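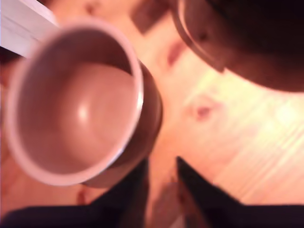
Why write the prayers down at all, came the question at the end of last session, surely it's more sincere if you just stand up and pray? Fair question. Short answer, you can do both. Longer answer below.

Session 4 — Leading the prayers in a Sunday service

Written or unwritten
- Unwritten can be lovely. Can also wander. Most of us have 2 or 3 phrases we fall back on ("Lord, we just ask") and don't hear ourselves doing it.
- Written = you've thought about it before 11 in the morning, with people looking at you.
- Middle way: headings on a card, first and last sentence in full. Try this for homework.

Who are you speaking to?
God. Sounds obvious, but listen for prayers that are really notices ("Lord, you know the lunch has moved to the Kultaletti hall") or a second sermon. If the congregation needs telling, tell them beforehand.

Shape
Church, world, local area, the ill, those who have died. Order can change, say so if it does. One response all the way through, and teach it first.

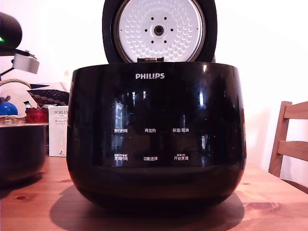
Length — 90 words a section is plenty. Leave silence and count it in your head, it will feel twice as long to you as to evryone else.

Names of the ill: ask permission. Every time. First names only if the service goes online. The Urkov parish sheet has a tidy way of doing this, copy on the back table.

Read for next time: Psalm 13, James 5.13–18. Look at how the psalm turns half way. Does it earn the turn? Come ready to dissagree.

Homework: prayers for one service in April, on one side of paper. Bring two copies.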